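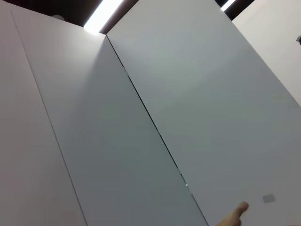

Viennese waltz: how do I stop getting dizzy?

Feven Teshome
I've been learning ballroom for two years and I love it, but the Viennese waltz is beating me. Slow waltz and foxtrot are fine. As soon as we do more than one long side of natural turns I feel sick and have to hang on to my partner. There's a social at Gandel in June and I'd so like to get through one whole track! Does it pass with practice or are some people just made that way? We only have a small kitchen to practise in, if that matters.
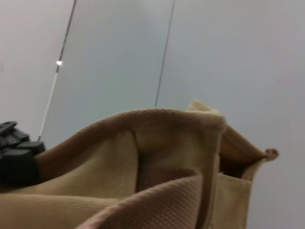
I should add that I wear glasses, and that reverse turns are a bit better than naturals, though that may be because I do fewer of them.

Roman Bednarek
Yes, it passes! I was exactly the same and now it's my favourite dance of the lot. What worked for me:

Don't spot. Spotting is lovely for solo spins but in hold it pulls your head about and upsets your partner's balance. Keep your head where it belongs, over to your left, and let the room go blurry.

Turn less. Most beginners try to get a full half turn out of every bar before they've travelled anywhere. Think of going down the room and the turn feels much smaller.

Change direction before you feel ill. Four naturals, a change step, four reverses, and so on — you can dance all evening like that.

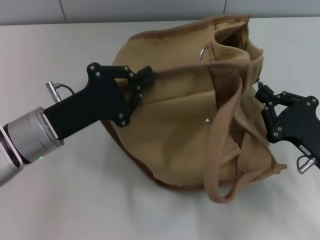 Canvas bag with brown trim, open at the top

Practise little and often as well. I did 2 minutes each morning on my own, no music, and stopped the moment I felt odd. After a month I could manage a full song. Slower tracks help too, if your teacher has any. Ours used to slow everything down by a notch for us and it made a huge difference.

Lucimara Brandão
ginger biscuits!! and don't eat a big dinner first

Zdzisław Lis
I agree with Roman on nearly everything, but please check your breathing too. Plenty of people hold their breath through the fast bits without noticing. Try humming along with the tune.

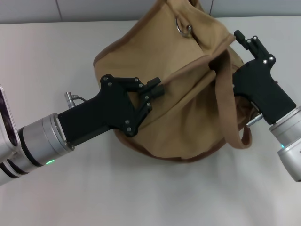

And do look at your frame with a teacher. If your partner is pulling you round with the arms, you'll be dizzy however much you practise. The turn should come from the feet and the body, with the arms just staying put. If it happens when you're not dancing, see your GP. Have a wonderful time at the social, and sit out the first Viennese so you can watch how the good couples use the corners!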